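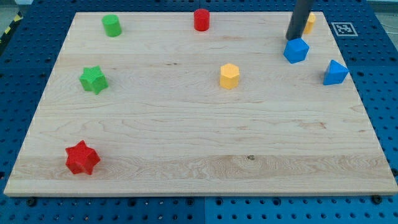 What can you put a set of small colored blocks on so they don't slide off or get lost under the couch?
A plain wooden board. Mine is pale maple, glued up from planks, and the blocks live on it more than they live in their box.

Maple Board and Blocks: A One-Picture Gallery

Posted April 3, 2025

I promised a gallery of the block sets I've collected, and I'm starting it with a page for the set I use the most. The rest will go up as I get to them (I have a day job, and a lot of boxes to dig through!). I came to this as a puzzle person, then got into shape sorting with the kids in the family, and somewhere along the way I started caring about the blocks themselves. I now own way too many.

Stars first, everybody goes for the stars. There's a green one and a red one, six points each, with a fine crosshatched texture on them that I love. Smooth blocks are pretty but I like a surface with a little something going on, and it catches the light so nicely on the green one.

The cylinders come in the same two colors. I like them standing on end like this, short and stubby, because they look like little pegs waiting for a game to start. My nieces call them the soup cans and now I do too.

Yellow is the hexagon's color. I'd put it in the middle of any layout, it's a real anchor shape, and you get lighter and darker yellow as the faces turn away from you. If you're teaching a kid the word "hexagon," hand them one of these and let them count the sides with a thumb. Works much better than a worksheet.

Then blue, with a cube and a triangular prism. The cube is turned a bit so a corner comes toward you, and that's how I like a cube best. Square-on they look so stiff! The prism is the one kids turn into a roof, a ramp or a slice of cheese, depending on how close it is to lunch.

A word about the board, which gets more questions than the blocks do. You can see the grain, and if you look closely there are faint seams where the planks meet. It's a big rectangle, and I think going big was the right call. On a small board the shapes crowd each other and every game turns into a stacking game. With all this space you can scatter them, and a scattered layout is much more fun for "find me something red" or "which ones match?"

My favorite game on it is called Gromness, a made-up word from a long rainy December at my sister's. One player looks away, the other moves 2 blocks, and you have to say which ones. First to 100 points wins, or whoever is still awake. We scored one match all the way to 300 and I lost with 259, and I would like a rematch.

For care, I wipe the board with a barely damp cloth and dry it right after. A little board oil when it starts looking thirsty. The blocks get a quick rub with the same cloth, plus an old toothbrush for the stars, where crumbs love to hide.

Next up in the gallery is my Koyama set, all arches and half circles, as soon as I find the missing arch.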